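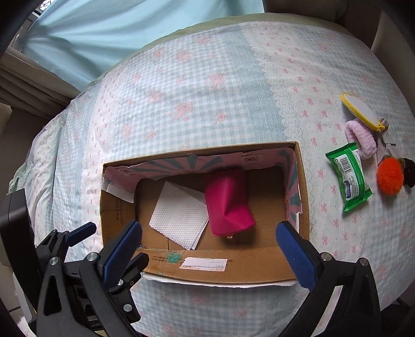
手持夹爪双手采集操作规范:小件收纳与取出

适用范围:在家庭环境中,用两只手持夹爪把零散小物放进纸盒、或从纸盒取出的任务。桌面、床面、沙发都按这一份执行。硬质台面上的装配类任务另有说明,不在本页。

维护人:Renu Negi。修改意见请直接发给她,不要在各自的副本里改。

一、开始前

1. 检查指尖软垫。垫子边缘翘起、表面沾了绒毛或胶,都要先处理。绒毛用湿布擦,胶用酒精棉片擦,晾干再用。
2. 左右夹爪各空开合十次,听有没有摩擦声。连杆上的螺丝松了就拧紧,拧不紧的换一只,旧的贴上标签放回箱子。
3. 镜头擦干净。手指不要碰到镜面。
4. 存储卡剩余空间不足时不要开始。一段录到一半断掉,整段作废。
5. 遮住或移走带有姓名、电话、地址的东西。快递面单最容易漏,能撕就撕,撕不掉就用纸贴住或用记号笔涂黑。药盒、信封、相框也要看一遍。

二、摆放物品

软的、硬的、毛绒的、反光的要混着放。不要每次都摆成一排,也不要故意堆成很难夹的样子,按平时随手一放的状态就行。

纸盒放在两只夹爪都够得到的地方。床面会下陷,盒子容易歪,稍微倾斜可以接受,但盒子不能在操作中自己滑走。盖片能折到外面的折到外面,挡住开口的那一片要压平。

物品清单在录制前填好,名称写通用叫法,比如“拉链小包”“绒球”“擦拭布”,不写品牌。清单由另一个人核对,Himberg 组目前由 Sihan Han 核对。

三、夹取

1. 接近物体时放慢。夹爪先张开到比物体略宽,再往前送,不要一边合一边推。
2. 布类夹中间偏上的位置,提起后停一下,确认没有带起别的东西,再移动。
3. 带拉链或金属环的小包,夹包身,不夹拉链头。
4. 塑料包装袋夹封口以内的部分,封口处太薄,容易滑脱。
5. 毛绒球类轻夹即可,夹到明显变形就是用力过大。
6. 两只夹爪同时拿着东西时,间距至少留一个拳头。连杆外侧比指尖宽,碰撞大多发生在那里。
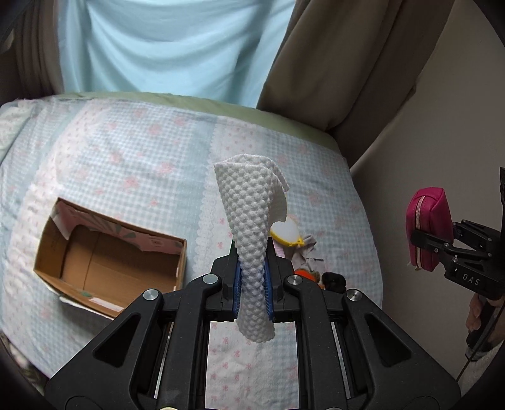

双爪各持一件:擦拭布和拉链小包

掉落了不要用手去捡。用夹爪重新夹,这一段照常保留,在备注里写“掉落一次”。用手进入画面捡东西的,整段删除重录。连续三次夹不起来,放弃这件,换下一件,备注里写清楚是哪一件。

四、放置

放进盒子时,指尖低于盒沿再松开,不要从高处丢。松开以后夹爪竖直退出,退到盒沿以上再横向移动。盒壁是纸板的,横着带一下就会把盒子拖走。

从盒子里取出的物品放在指定区域,不要求整齐,但不能叠在还没操作的物品上。

五、分段与命名

一段对应一次完整的收纳或取出,从夹爪静止开始,到夹爪静止结束,首尾各停两秒。单段不超过 900 帧的旧规定已经取消,Flamlow 批次中仍按旧规定切分的数据不用重做。

文件名按“地点-任务-序号”写,序号从 100 开始。上传前在本机回放首尾两段,看画面是否清楚,左右是否对应。左右接反是三月那批返工最多的原因:1,178 段里退回了 760 段重新标注。

六、安全

夹爪合拢时不要把手指伸进连杆之间。儿童和宠物在场时暂停。连续操作四十分钟必须休息,手腕有酸痛感的提前停,不算缺勤。线缆从身后或身侧走,不要横在脚下。

七、收尾

物品按清单放回原主人指定的位置,床品拉平,纸盒问过住户再处理。夹爪擦净后松开存放,不要合着压住软垫。充电放在硬质地面上,不要放在床上。

入户采集的同意书由 Seema Dhillon 统一保管,纸质版当天交回。住户中途要求停止的,立即停,已录的部分是否保留由住户决定。

修订记录
第三版:增加面单遮挡要求,“掉落”一节改为保留录制。
第二版:首尾停顿由一秒改为两秒。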